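Section 4. Setting the Serving Table

This section covers the small table used for drinks service with the Nemari service set. Read Section 3 (Washing and First Use) before you start. The set should already be washed, dried and put back on its shelf.

The steps apply to one person serving up to four guests. For larger groups, see Section 6.

What you need

White cups and matching saucers, one of each per guest
One spare cup
One metal bottle with a narrow neck, filled with drinking water
Dark coasters, 8 in the full set
Two cotton cloths, one for the table and one for the bottle
Drip tray (stored under the shelf)

Preparing the table

1. Clear the tabletop completely. Move chargers, paper and pens to the side shelf.

2. Wipe the wood with a damp cloth, following the grain. Dry it with a second pass. Do not use spray polish on the days the table is used for drinks, as it leaves a film that makes saucers slide.

3. Check the cable hole near the back edge. If a cord runs through it, unplug the cord and pull it down below the table.

CAUTION: Water spilled near the cable hole can run through to the power strip underneath. Keep the power strip switched off during service, and keep full cups away from the back edge.

4. Lay out the coasters. Place each one behind and slightly to the right of where the cup will stand. A guest who wants to move the cup off its saucer can then set it down without reaching across.

Placing the cups

5. Put the saucers down first, then the cups. Carry cups by the body and keep fingers off the rim.

6. Turn each cup and look for chips. Set damaged cups aside and note them on the replacement card. Replacements are ordered through Kulon, and the order form is in Appendix B.

7. Keep the spare cup in your free hand or on the drip tray until all the other places are set.

Note: The cup with the wide flared rim is the easiest one to pour into and should be used by anyone practicing for the first time. Cups with a more rounded rim need a slower pour.

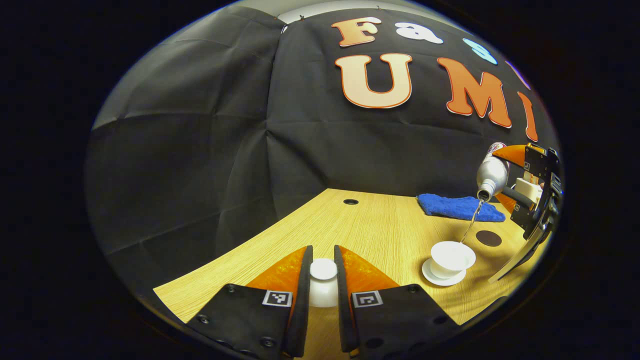 Pouring

8. Fill the bottle no more than three quarters full. A full bottle surges when it is first tilted.

9. Wipe the outside of the bottle, including the neck. Condensation on the metal will drip on the wood.

10. Hold the bottle by the body and bring the mouth over the center of the cup before you tilt it.

11. Tilt slowly until a thin stream starts, then hold that angle. If the stream breaks up or splashes, lower the bottle a little.

12. Stop when the water is a finger's width below the rim. Bring the neck up quickly at the end of the pour, or the last drops will land on the saucer.

13. Move to the next cup. Leave each filled cup on its saucer and do not slide saucers across the table.

CAUTION: Do not use the metal bottle for hot water. It has no insulated grip. Hot drinks are poured from the covered pot described in Section 5, and water for the pot must not be above 50 °C when children are being served.

If water spills

Lift the cup and saucer together and set them on the drip tray. Blot the wood with the dry cloth, then wipe along the grain. Dry the underside of the saucer before you put it back. Water left on the wood for more than 22 minutes may raise the grain, which will then need light sanding (see Section 9).

Clearing

14. Empty the cups into the drip tray and stack the saucers separately. Cups are not stacked inside each other.

15. Empty the bottle, rinse it and leave it upside down on the rack with the cap off.

16. Wipe the coasters on both sides and leave them flat until dry. Stored damp, they warp.

17. Return the table cord to its place and switch the power strip back on.

Questions about the table finish go to Ilango Acharya. For missing or broken pieces, contact Tharun Shenoy before the Saturday stock check.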